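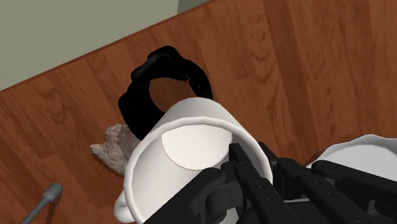 1 min read

Word limit for a case study in a management journal?

Despina Mitsotakis-Vlachou
I prepare a teaching case about a small firm, Drevell, for a peer-reviewed journal. The guide says 3,000 words, but my text has 385 more. Are the references counted? I must submit by 1st April.

Theano Liapis
In my experience the references are outside the limit and the tables are inside. Please write to the editor before you cut. I did so in January and received a reply with a clear table of what is counted.
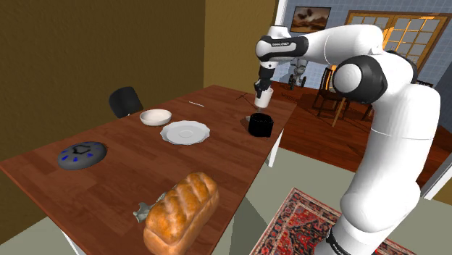 White cup held over a black mug

Leonidas Karagiannis
just cut the literature part, mine had 40 sources and the reviewer wanted 30. Also check that Drevell has signed the permission letter, they asked me for it at the end and I lost much time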